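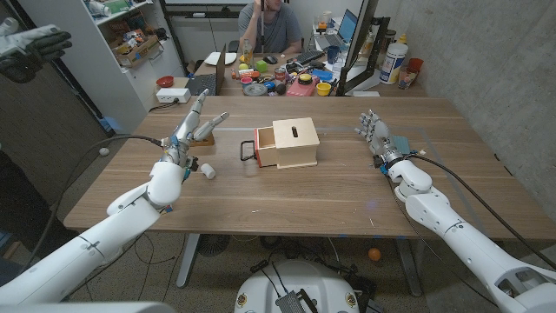

Blog > Wooden Things > Boxes and Drawers

The little box with the slot in the top

I have a bit of a weakness for small wooden boxes. Jewellery boxes, pencil boxes, those cigar ones with the fiddly clasp, it doesn't matter much, I'll pick it up and open it and then have to be steered out of the shop. So when I saw one with a slot in the lid AND a drawer at the bottom I was always going to come home with it, wasn't I?

It came from Griffiths, the shop near the station that sells a bit of everything (mops, mostly). It was on the shelf with the children's things and it cost me 16 pounds, which I thought was very fair until I remembered I don't have any children's things to go with it. The idea is simple. You post something through the narrow slot on top, it drops down inside, and you pull the drawer out and there it is again. I must have done it thirty times on the first evening with a bus ticket.

The wood is a nice pale colour, and whoever made it has painted the edges of the drawer a cheerful reddish colour, so when it's pushed out a little way you get that line of bright paint round the pale wood. I love that! It would have been so easy to leave it plain. The handle is black and sticks out in a loop, and I wasn't sure about it at first — I'd have gone for a little round knob myself — but it's very easy to hook a finger through, and I've come round to it.

Now, the slot. It's narrow, and I want to be clear about that for anyone thinking of getting one as a money box. Folded notes, yes. Letters, only if you fold them up small. A chunky wooden block, no, not a chance, and I did try. I had a bag of odds and ends from the Kemum toy sale (blocks, a short white cylinder, a couple of little balls) and I'd got it into my head they would all go through. They wouldn't. The blocks are good company for it on a table all the same, and I do like an orangey wood next to a pale one.

The balls are a menace on any table, by the way. One nudge and off they go. There's an orange one and a white one and they spend their lives on the floor, usually at opposite ends, and I've stopped picking them up until the end of the day. 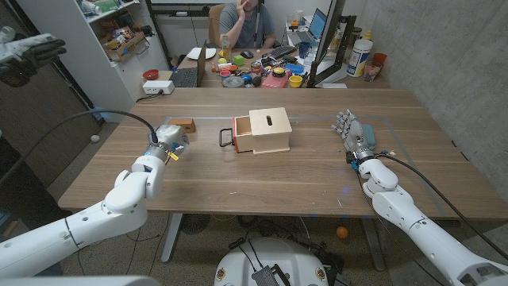

Box in the middle, drawer part way out, block over on the left. Both balls on the floor!

I'm a great believer in a bit of blue tape on a table, too. I picked up the habit from jigsaws. You mark out a patch and that's where the thing lives, and everything else has to stay outside it. It sounds fussy but if you've ever shared a table with other people's cups and post you'll know what I mean. Use the low-tack sort and press it down lightly, and don't leave it in the sun for a summer like I did with my mother's sideboard. I had to go at that with a hairdryer.

A few practical bits, as I always get asked. The drawer runs straight wood on wood, so if it sticks, rub a candle stub along the bottom edges and work it in and out a few times. Don't use oil, it goes gummy. If the paint gets scuffed, a dab of model paint covers it nicely. And give the slot a clean now and then with a folded bit of card, you'd be amazed what fluff ends up in there.

I did look at a bigger version by Bekham with 2 drawers, and it's handsome, but it was nearly 100 pounds and I couldn't think what I'd post in it. The small one does me. At the moment it's taking receipts, and I empty the drawer when I do my accounts, so it has very nearly earned its keep. I'm still on the lookout for a matching one without the slot, if anybody has seen such a thing.

Comments (3)

teapotlid: We had one of these at playgroup! Ours had a green drawer and it always had a raisin in it.

northfacinggarden: Candle trick works on big drawers as well, did our whole chest with it in September. Does the drawer come right out or is there a stop?

Blog author: It comes right out if you're rough with it. I am sometimes rough with it.

Recent posts
Seven boxes I should have left in the shop
Getting old tape off a wooden table
The Mirau sewing tin, one year on
What to keep in a very small drawer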